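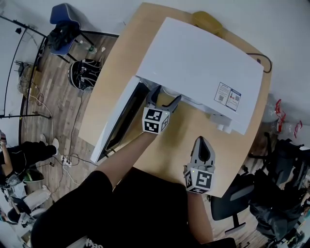 # The Urasdale table, light wood finish

I've been making this table for a while now and it's still the one I'd keep if I had to drop everything else from the shop. It's a rounded table in light wood, it's plain, and it's happy to have a great big white box of an appliance parked on top of it with the door hanging open. Most of the people who write to me want exactly that! They have a microwave or a toaster oven or one of those bulky tabletop machines, no counter left, and a kitchen that was laid out by somebody who apparently never cooked.

So the Urasdale is sold as a table, and you can eat at it, but I build it with appliances in mind. You'll want to read the bit about doors further down before you order.

## The top

The edge is rounded all the way along, so there's no hard corner to catch your hip on when you come through with a basket of laundry (my own kitchen is a corridor, I've had the bruises). The surface gets two rubbed-in coats of Nivora hard oil, the matte one. I tried a glossy finish on an early batch and every fingerprint showed, plus anything with rubber feet slid around on it more than I liked.

The color is a pale, warm one and it will deepen a little in a sunny room. If you keep something heavy in one spot for years, the patch underneath will stay lighter. I don't mind that myself, but if you do, shift the thing over now and then.

## Drop-down doors

This is the question I get the most, usually with a tape measure photo attached. A door that hinges at the bottom needs somewhere to go. On a deep counter it just lies flat in front of the machine. On a table you have two choices:

- Push the appliance back so the open door has wood under it.
- Pull it forward so the door swings down past the edge of the table.

Both work, but measure first. If the door is going to come down against the table edge, open it slowly the first time and see where it meets the wood. I put a soft round on that edge so there's no sharp line for a door to land on, but I still wouldn't let one drop. If you find it touching every time, stick a felt dot there – there's a sheet of them in the box.

And please check the feet. All of them should be sitting on the flat part of the top, well in from the curve. A foot that's half on the round will creep.

## Cables

There's no hole through the top. I get asked for one a lot, and I've cut a few on request, but I always end up thinking it spoils the table for whoever wants to use it as a desk later. The cord goes off the back or off the side. If you have a long one, leave it a loose curl on the tabletop or clip it underneath (two clips come with the table, they screw into the underside, and the pilot holes are already there).

Leave a gap behind anything that gets warm. Your appliance manual will say how much, and it knows better than I do.

## What comes in the box

- The top, wrapped in a blanket I'd love to have back but never do
- Legs and the bolts for them
- Hex key
- Felt dots, cable clips
- A small tin of Coelho wax for touch-ups

Putting it together takes me 15 minutes. It took my neighbor an evening, but there was a ball game on. Lay the top face down on the blanket, start every bolt by hand before you tighten any of them, and then flip it over with a second person. It's an awkward thing to turn on your own.

## Looking after it

Damp cloth, then a dry one. Crumbs and dust collect behind anything big that lives up against the wall, along with whatever else rolled back there, so pull the machine out once in a while and wipe. Dish soap is fine if you go easy on it. Skip the scouring pads and anything with bleach in it.

Once a year I rub a bit of the Coelho wax into mine, mostly along the front edge where hands go. A hot pan straight from the oven will mark it, and so will a wet glass left overnight. Rings sand out with fine paper if you work along the grain and oil the spot again afterward. I can talk you through that by email!

## Price and delivery

The table is $500 with everything listed above. It's made to order and takes 3 weeks, a little more in August when I close the shop and go sit by a lake.

Sevier Freight brings it to your door. They'll carry it up one flight, and past that you'd need to arrange it with the driver. If you're close enough to pick it up yourself, Saturday mornings are best, and the top fits flat in most hatchbacks with the seats down. Bring a strap.

If it shows up with a ding, send me a picture within 7 days and I'll fix it or replace the part. The same goes for a wobble, though try the table in a different spot before you write – a lot of kitchen floors aren't as level as they look.

## Other sizes

I get asked for a narrower one. I've drawn it and I've built one, and with a heavy machine on it I didn't like how it felt, so I'm not selling it yet. A lower version for kids' rooms is in the works. Write to me if you want to hear when either one is ready.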